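Obst richtig lagern: Korb, Beutel und die Frage, wer neben wem liegen darf

Haushaltstipps, Rubrik Küche
Text: Inês Arruda

In den meisten Küchen gibt es eine Obstschale, und in den meisten Obstschalen gibt es einen Bodensatz. Oben liegt, was vorgestern gekauft wurde und noch nach etwas aussieht. Darunter liegt eine Zitrone, deren Unterseite man lieber nicht anfasst. Meine eigene Schale, ein schweres Keramikding vom Flohmarkt in Skarkesen, hat mich über die Jahre vermutlich mehr Pfirsiche gekostet als jeder Kindergeburtstag. Im Februar ist sie in den Flur umgezogen und hütet dort die Schlüssel. Denen schadet die Staunässe nicht.

Seitdem steht bei uns ein gelochter Kunststoffkorb. Schön ist er nicht. Aber Luft kommt von der Seite heran, Kondenswasser sammelt sich nicht am Boden, und einmal in der Woche kommt er unter den heißen Wasserhahn. Wer einen kauft, achtet auf abgerundete Ecken, denn in spitzen Ecken setzt sich Saft fest und bleibt dort bis zur Rente.

Der Korb sollte flach genug sein, dass höchstens zwei Lagen hineinpassen. In einen tiefen Korb füllt man drei, und dann haben wir wieder den Bodensatz, nur eben mit Belüftung.

Zur Sitzordnung. Äpfel geben Ethylen ab, ein Reifegas, und zwar großzügig. Wer eine harte Mango gekauft hat, legt sie neben den Apfel und wartet ein paar Tage. Wer eine weiche Mango gekauft hat, legt sie in den Kühlschrank und isst sie morgen. Ananas reift nach der Ernte kaum noch nach, da hilft auch gutes Zureden nicht. Zitronen halten bei Zimmertemperatur eine Weile, im Gemüsefach deutlich länger. Pfirsiche gehören nach oben oder gleich daneben auf die Arbeitsfläche, mit Abstand zu allem, was schwerer ist als sie selbst.

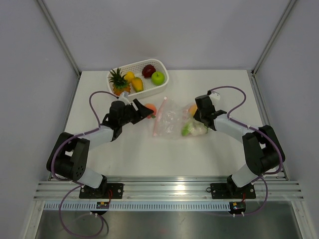
Ananas, Zitrone, Mango und zwei Äpfel im Korb, Kleinzeug im Zipbeutel, der Pfirsich für sich. Im Korb: Kunstobst.

Nun zum Beutel. Mein Schwager Vasco Peixoto hält Zipbeutel für die größte Erfindung seit dem Korkenzieher und steckt alles hinein, auch Dinge, die eine Schale haben und damit bereits verpackt sind. Für ganzes, ungeschnittenes Obst braucht es keinen Beutel. Gut ist er für Reste und Kleinteile: die halbe Limette, die Karottenstücke, die drei Radieschen, die vom Salat übrig sind und sonst im Gemüsefach hinter dem Senf verschwinden.

Ein paar Regeln dafür:

Alles trocken einfüllen. Gewaschenes vorher abtupfen oder ein Stück Küchenpapier dazulegen.

Den Beutel zum Befüllen aufstellen, am besten in einem Messbecher, den Rand nach außen umgeschlagen. Im Liegen geht es auch, dann rollt einem eben die Hälfte wieder heraus.

Luft ausstreichen, von unten nach oben, und den Verschluss zum Schluss einmal mit Daumen und Zeigefinger abfahren. Farbige Verschlussleisten sind ein Segen für alle über vierzig, man sieht wenigstens, wo man drücken soll.

Klares Plastik nehmen. Aus einem undurchsichtigen Beutel hat bei uns noch nie jemand etwas gegessen.

Höchstens 500 Gramm pro Beutel, sonst wird aus der untersten Schicht Mus. Wer Mus möchte, darf mehr nehmen.

Die Beutel lassen sich mehrfach verwenden, solange kein Fleisch oder Fisch darin war. Mit lauwarmem Wasser und einem Tropfen Spülmittel auswaschen, umdrehen, über einen Kochlöffel stülpen, trocknen lassen. In der Küche sieht das anschließend aus wie in einem Quallenaquarium, aber das geht vorbei.

Noch ein Wort zum Sortieren. Am besten räumt man dafür den ganzen Tisch frei, holt alles aus dem Korb und legt es einmal nebeneinander. Druckstellen zeigen sich nur, wenn man die Früchte dreht. Was weich ist, kommt nach vorn und wird heute gegessen oder heute Abend zu Kompott. Was schimmelt, kommt weg, und bei weichem Obst schneidet man nicht großzügig drumherum, auch wenn die Großmutter das immer so gemacht hat. Danach den Tisch abwischen, mit einem Schuss Essig im Wasser gegen die Fruchtfliegen. Die kommen trotzdem, nur etwas später.

Nächstes Mal: Zwiebeln und Kartoffeln, und warum man die beiden getrennt wohnen lässt.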